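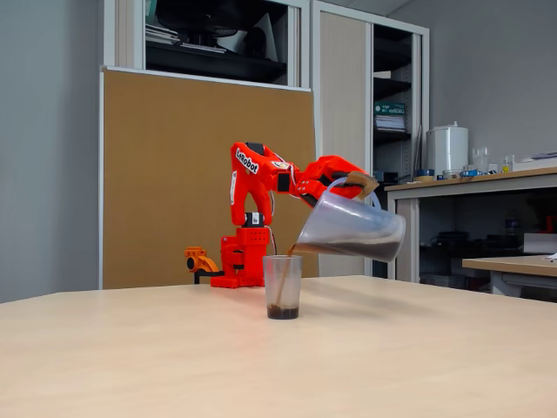

Pouring the dark stuff into the tall plastic cup, corkboard behind

coldbrew_in_may
Hi all, long-time reader, finally posting. I've been put in charge of cold drinks for our shared workroom in Surham (I said one nice thing about iced coffee and that was that) and I'd love some advice on what to pour from and what to pour into. At the moment we have a frosted plastic pitcher and whatever cups are left on the shelf. I make the concentrate at home the night before, 49 grams of coarse coffee to 300 ml of water, and then we stretch it at the table with cold water or milk.

My question is mostly about the pitcher. I like that it's light and has a proper handle, but it's so cloudy that I never know how much is left unless I hold it up to the window. Would you go glass? And do you pour straight into the cups people drink from, or into something bigger first?

pitcherperfect
Welcome! Please don't go glass in a shared room, I beg you. I had a lovely Bilier glass jug for exactly one summer and then it met the edge of the sink. Plastic goes cloudy, that's just its life, and you can still see a dark drink through it well enough to know when you're running low. A thin slow pour is what you want anyway, it keeps the foam down and it keeps the drips off the table.

Do you strain it twice? I ask because mine looked like that for ages and it was half sludge.

coldbrew_in_may
Only once, through a paper filter. I'll try twice this week! And yes, the thin pour has helped a lot with the drips. The tabletop is so pale that every brown ring shows.
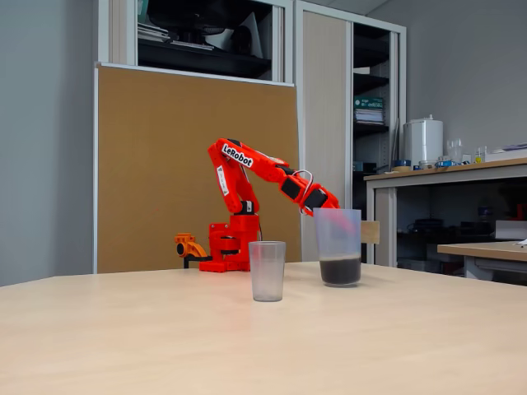 Tall cup and short cup, same table

old_kettle
I'm going to disagree a little about the cups, if that's all right. That tall one is too much cup for concentrate. When it's only filled in the lower part people look at it and think they've been shortchanged, so they top it up, and then at three in the afternoon they're wondering why their hands are shaking. The shorter one is much more sensible. We use 200 ml cups at our place and everyone is happy, or at least they've stopped complaining to me, and I'll take that.

pitcherperfect
See, I'd go the other way. The tall one leaves room for ice and milk and you can carry it across a room without wearing it. I like that it's wider at the rim too, much easier to get a sponge into. Short cups are fine if everybody sits right there and drinks it, but who does that?

old_kettle
We do that! It's called a coffee break and I recommend it :)

tangfan17
Tang user here (the drip stand, the little one). Does anyone else find that plastic cups hang on to the smell of coffee? I soak mine in warm water and baking soda for 17 minutes, and don't ask me why 17, it's how long the radio show runs. They come out smelling of nothing at all, and I think it makes the next drink taste cleaner. My sister says I'm imagining it.

old_kettle
You aren't imagining it. The frosted sort seem worse than the clear ones, in my kitchen anyhow.

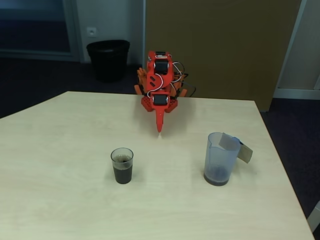
Small glass, nearly full, with the measuring pitcher down to its last bit

old_kettle
Now that is how I'd serve it! A small drinking glass, filled most of the way, and you can see the lighter froth at the rim. I know I'm outvoted on glass, but a little tumbler is hardly a big jug, and a dark drink looks so much nicer in it.

pitcherperfect
Fine, it does look nice. I'll allow small glasses. I would tip out that last shallow layer in the pitcher though, the bottom bit is always the gritty bit, and it makes a mean second helping.

tangfan17
Oh no, I save mine! Ice cube tray, freezer, and then into a glass of milk. It's the best thing I've done all spring.

coldbrew_in_may
You're all so kind, thank you. I think I'll keep the plastic pitcher, put out small glasses for the people who sit down and tall cups for the wanderers, and see who grumbles. Has anybody tried the Cellex filter bags for the second strain? They sell them at the hardware store near me, and I can't tell from the packet whether they'd fit a wide jar.

tangfan17
I have a box of them. They fit a wide jar if you fold the top over and put a rubber band on it. Rinse the bag first or you'll get a papery taste.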